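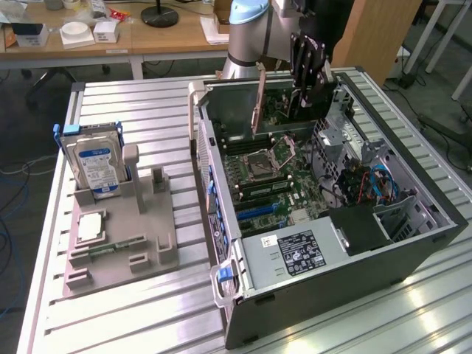

Can a robot arm do PC teardown yet, like for real, all day, no babysitting? I run the back room at a small refurb place in Kustonham and we get old office towers in by the pallet. Boss saw a sales pitch from Grirndale and now wants to know if we can put an arm on the strip-down bench. Our routine is tower on its side, side panel off, then cards, memory, drive, CPU out in whatever order. A tray with a slot for each part seems like the easy half, drive standing up in its caddy, CPU flat in a square recess, RAM stick in the long slot. It's the getting stuff out of the case I dont believe in. Two fingers, and there's SATA cables bundled up in the drive cage, retention clips, screws. We do 50 towers on a good day with 2 people. Anyone tried it? Not looking for "AI will do everything soon", want to know what works now.

3 answers

Gadisa Ambaye
Short version: parts of it, yes. Whole job, no, not at your volume.

We had a Cusi arm on a bench for 8 months, same sort of work. What went ok:
Pulling RAM once a person had opened the latches. Lifting the CPU if the bracket was already up. Moving drives in caddies, easy, caddy gives you something square to grab.
What didnt: anything with a cable on it. SATA plugs with the little metal tab were the worst, it would pull and the whole bundle came along. Expansion cards so-so. Straight up is fine but if the card tips a little in the slot it jams and then you're waiting on somebody to come free it. Also screws need a different tool, so thats a tool change or a second arm, more money.

Biggest thing was mixed models. One model of tower, all the same, we got it going pretty good. New pallet with a different case and you're back to teaching positions half the afternoon. If your stuff comes in all mixed I wouldn't bother. Ask Grirndale to run YOUR towers, not theirs, and stay and watch for a full shift. Ours looked great for the first hour.

And do make the tray properly. We printed ours three times. First one the slots were too tight, fingers couldnt let go without dragging the part back out.

answer 2
no. hire a kid with a screwdriver

answer 3
Depends what you count as a chore I guess. We use Clodix software for the sorting end, camera over a belt, arm picks RAM and drives and drops them in bins by type. Started in October and its been fine, somebody checks on it before lunch and again at closing. Parts are loose and sitting flat by then so its a much easier problem than reaching down in a case. Maybe start there, keep your 2 people on teardown and let the machine do the boring sorting. Cant speak to price for a full arm setup, ours was leased. I'd ask about who fixes it when it stops, we waited a week on a gripper pad once.

edit: should of said, the sorter does not like stickers over the drive label. Peel them first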